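January, 7:40 a.m., kitchen bench

Picking up the vitamin C thing again. Last batch of notes got wet so I'm rewriting the part I can remember before I start today's run.

The question is still how much vitamin C we lose between cutting the fruit and serving it, and whether the lunch counter at Buckley would do better cutting to order. I'd love to tell them yes, because cut fruit that has sat in a tub all morning is sad, but I want numbers first!

Setup is the same iodine and starch titration as before. I blend 200 g of fruit with cold water, strain it through the fine cloth (the coarse one lets too much pulp past and then I can't see the color change at all), and pull small portions off that. Kalkidan made up the fresh ascorbic acid standard last night and labeled it properly, bless her, so there's no guessing which bottle is which. The old standard went down the sink. It had been open far too long and I don't trust anything I ran with it.

Fruit so far: kiwi, orange, red bell pepper (I know, but it's going in the salad cup so it counts) and guava from the Cundside market. I wanted papaya too but the ones they had were rock hard.

First round, fresh cut, went fine. Pepper beat everything by a mile, which I expected, and guava came in close behind. Orange was lower than I'd have bet. Kiwi gave me trouble - the green juice hides the blue-black endpoint, and I overshot it twice before I thought to dilute it more and put a white tile under the flask. With the tile it's much easier. Whoever does the kiwi next, please use the tile.
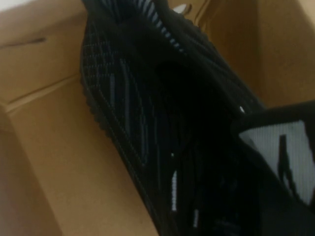
Second round is the same fruit after sitting in lidded tubs in the fridge. I pulled the first set at 247 minutes, which is a silly number, but the phone rang and I'd rather write down the real time than pretend it was four hours on the dot. Orange and pepper had hardly moved. Kiwi dropped a bit, though given how the fresh kiwi went I'm not leaning on that until it's repeated. Guava was all over the place. My three portions didn't agree with each other, and I think it's the seeds. They clog the cloth and the last portion always comes out thicker.

So for guava: scoop the seeds first, then weigh. Flerik's manual says to blend them in and strain later, but their blender must be a lot kinder than ours.

Kalkidan wants a room temperature set as well, since the counter tubs at Buckley don't always sit on ice. Fair point. I've put one of each out on the shelf by the window, and the little thermometer there says 21 C. I'll move them if the sun comes around.

Other bits:

- Starch solution is cloudy again. Make fresh before the next round, don't stretch it.
- Burette tap drips if you turn it past the mark. Needs grease.
- We're down to the last 600 mL of distilled water. I've asked for more on the Plaltorard order.
- Scale was drifting after the freezer kicked on, so I zeroed it between every tub.

One thing I keep going back and forth on is lemon juice. The counter staff squeeze it over the cut fruit to stop browning, and of course that adds vitamin C of its own, so a treated tub will read higher even if the fruit underneath has lost some. I could run the lemon juice alone and subtract it. Kalkidan thinks we should just report what's in the cup, lemon and all, since that's what people eat. I'm coming around to her way of thinking, but I'll run the juice alone anyway - it's one extra flask.

Shelf tubs come off at 11:40. Kiwi repeat after that, then wash up, and the cloths need boiling.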